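How Do You Teach a Robot to Fold a Towel?
A visit to the Ledari open day

Have you ever been told to fold the laundry? It takes a few seconds to fold a towel, and you can do it while thinking about lunch or humming a song. Now imagine explaining it to someone who has never seen a towel, doesn't know what "soft" means, and has two fingers on each hand. That someone is a robot, and teaching it is a real job that real grown-ups go to work and do!

One Monday in May, the robot workshop at Ledari opened its doors to visitors. Ledari is in the town of Zillthorpe, in a long brick building that used to be a place where carpets were stored. I went along with 13 kids from the Mfinanga after-school club, and we had the best time. We got there at 10 o'clock in the morning, everybody got a paper badge, and a man named Wafula Lukumay met us at the door with a sock on his hand.

Why the sock?

Wafula wiggled it at us. "Tell me how to take this off," he said. "But I only know the words you teach me."

"Pull it!" somebody shouted.

"What is pull?" said Wafula.

"Grab it with your other hand and move your hand away!"

"Grab which part?" said Wafula. He grabbed his own ear.

It went on like that for a while, and there was a lot of laughing. In the end one of the kids walked right up and pulled the sock off for him. Wafula clapped. The easiest way to teach something with hands, he told us, is often to show it with hands. That was the idea behind nearly everything we saw that day, so keep it in mind as you read.

What is a robot, anyway?

A robot is a machine that can sense things, work out what to do, and then move to do it. A toaster moves a little (up pops the toast!), but it doesn't look at the bread first. A robot that folds towels has to look at the towel, find where it is, and decide where to put its fingers.

Lots of robots work in factories, and they are very good at doing the same thing over and over. Picture a robot arm that picks up a box from one spot and puts it down on another spot. If the box is always in the same place, that arm can work all day and all night. But what happens if you leave the box a little bit to the left? A simple robot like that will close its fingers on air.

Towels are worse than boxes. A box keeps its shape when you pick it up. A towel flops. It bunches, it droops, and one corner hides underneath another corner. If you drop the same towel on a table again and again, it will land in a different heap each time. Try it at home and see! A robot can't learn just one way of folding, so it needs to see a great many.

Learning by watching

At Ledari they teach a robot named Ellon. Ellon has two arms bolted to a sturdy stand, and at the end of each arm is a gripper. A gripper is a robot's version of a hand. Ellon's have fingers that open and close, a bit like the tongs you use for salad or the claw in an arcade game (Ellon's grippers hold on much better than the arcade kind, I promise).

To teach Ellon, people don't sit down and type "move left, now move right, now squeeze" for every single towel. That would take forever. They do the chore themselves, and the computer keeps a record of it. A camera looks at the table. The computer also saves where the hands are and whether the fingers are open or closed, many times each second. One complete go at the chore, from start to finish, is called a demonstration.

Then the computer studies the demonstrations. It looks for patterns. When the towel looks like this, the hands usually go there. When a corner is folded under, the hands usually fix the corner first. The computer program that does this studying is called a model, and the studying is called training.

You do something like this too. Think about a little brother or sister, or a cousin, learning to use a spoon. They watch everybody else at the table and they have a go. There's one big difference, though. A toddler needs to see spoons being used for a while and then mostly needs practice and a bib. A robot model needs far more showing than that.

How many is a lot?

We asked Wafula how many towel demonstrations Ellon had learned from. He went to look it up so he could give us the real number. It was 1553 the last time the model was trained, and since then the pile has grown to 2610. Somebody folded, somebody folded again, and so on, 2610 times! One girl in our group asked if they ever get bored. "Oh yes," said Wafula, "and then we switch to socks."

The people who do the demonstrations take turns, and each turn lasts 45 minutes. After that you have to stop, stretch your fingers, and have a drink of water. Tired hands get sloppy, and if the teacher gets sloppy, the robot learns the sloppy way.

That doesn't mean every fold has to be perfect, and I thought this was one of the most interesting parts of the day. If a person drops the towel and picks it up again, that demonstration is often a keeper. It shows the robot what to do after a mistake. A robot that has only ever seen perfect folds gets stuck the first time something slips.

Hands that aren't your hands

Now we come to the bit everyone wanted to try. Your hands are amazing. You have four fingers and a thumb on each one, and skin that can feel a crumb. A robot with a two-finger gripper can't copy everything that you can do. It can't roll a hem between its thumb and finger or smooth out a wrinkle with its palm.

So when the people at Ledari give demonstrations, they wear grippers on their own hands. These fit over the back of the hand, with robot-style fingers sticking out in front. When you wear them, you have to solve the chore with the same kind of fingers the robot has. You can't cheat!

Sang Kiều looks after the demonstration tables, and she let us each have a turn with a spare pair. She folds so quickly in them that it looks like a card trick. We did not look like that. The first towel I tried to pick up slid off my grippers and onto the floor, and the second one came up with a piece of the tablecloth. One boy got a towel folded in half and bowed to the whole room.

Sang gave us some tips, which I wrote down:

Go for a corner or an edge. The middle of a towel is hard to pinch.
Move slowly when you lift, so that the cloth doesn't swing.
Let go completely before you pull your hand back, or the towel comes with you.
Look at the towel, not at your friends.

The last one was for us, I think.

Then Ellon had a go

After our snack (orange slices and crackers, eaten well away from the robot), we stood behind a yellow line and watched Ellon work. The arms moved more slowly than I had expected. They stopped above the towel, dipped down, and pinched two corners. Up came the cloth, over it went, and everyone said "Ooooh!"

On the next towel, one gripper missed. It closed, lifted, and had nothing in it. We all held our breath. Ellon went back down and tried again a tiny bit farther over, and this time it got the corner. That got a much bigger cheer than the perfect one!

The third towel ended up in a sort of lump. Wafula said that was going on the list of things to work on.

Some words to know

Gripper: the part of a robot that holds things.
Demonstration: one go at a chore, done by a person so that a robot can learn from it.
Model: the computer program that learns from the demonstrations.
Training: the time when the model is studying.

Try it yourself

You'll need a washcloth, two pairs of kitchen tongs, and a friend. Hold one pair of tongs in each hand and try to fold the cloth in half, and then in half again. Your friend watches quietly. Then swap, and let your friend copy exactly what you did. Did they do it your way, or did they find a new one? Crumple the cloth up before the next turn and see what changes.
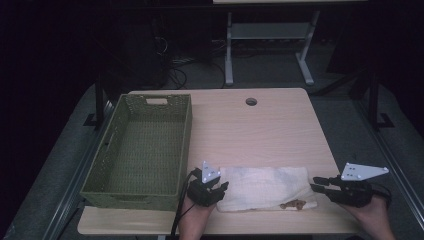

Towels for teaching don't have to be new or fancy, and I think that's good news for robots, because the towels at your house probably aren't either. A robot that had only ever met spotless white squares might get a surprise in a real kitchen. An off-white towel with grayish-blue smudges and a brown stain near one edge is still a towel, and it still needs folding. It's a good one to practice thinking like a robot with, too. Imagine you have the black grippers on, one at each side of the cloth, and an olive-green basket standing empty on your left. Which edge would you pinch first? Would you move both hands together, or one and then the other? Draw your plan on a piece of paper, with arrows, and then get out your tongs and find out if it works!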